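18th January
By Gladys Puma
2 min read

Equipment Planner, Robot Cells (part-time, fixed term)

Losevero is looking for someone to plan and cost the robot cells for our new packing hall at Driltport. The job runs to the end of July. You would work 600 hours in all, most of them at Driltport, and report to Živko Shehu, who runs the hall.

We have permission to buy up to five cells. Nothing has been ordered. We need a person who can turn a list of goods into a list of equipment, get quotes that can be compared with each other, and tell us what the cells will cost to keep going after the first year.

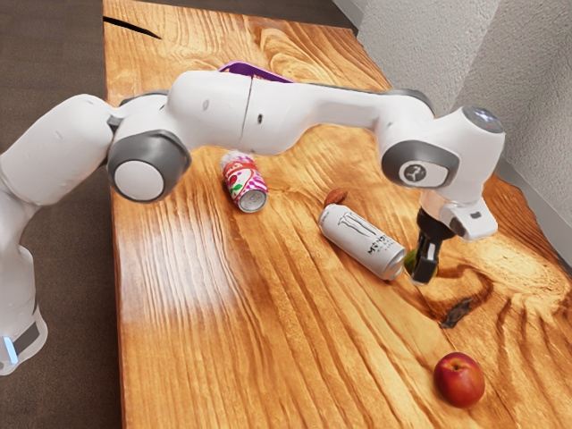 The budget has to start from the goods. Driltport will handle mixed orders, and most of the planning so far has been done in simulation by Arlindo Leite, who will share his models with you. Fingers are the part of the quote we understand least. A drink can lying on its side and a round fruit such as a nectarine or plum may need different grips, and we want to know if one gripper can serve for both or if each cell needs a second set. Arm reach, table size, guarding, spares and training also need a line each.

You will need to have bought or specified automation equipment before, and to be at ease with spreadsheets. You should be able to read a supplier's drawing. Programming is not part of the job. Experience with food handling would help.

Pay is £1490 a month. Travel between Driltport and our Onercombe office is paid on top.

To apply, send a CV and one page on a purchase you planned, including anything that went over budget, to Nasrin Taheri at the Onercombe office. Interviews will be with Živko and Hakim Harahap from finance. Please say if you have worked for Pintér in the past two years, as they are likely to quote.

We use cookies to remember your settings. Accept all / Manage choices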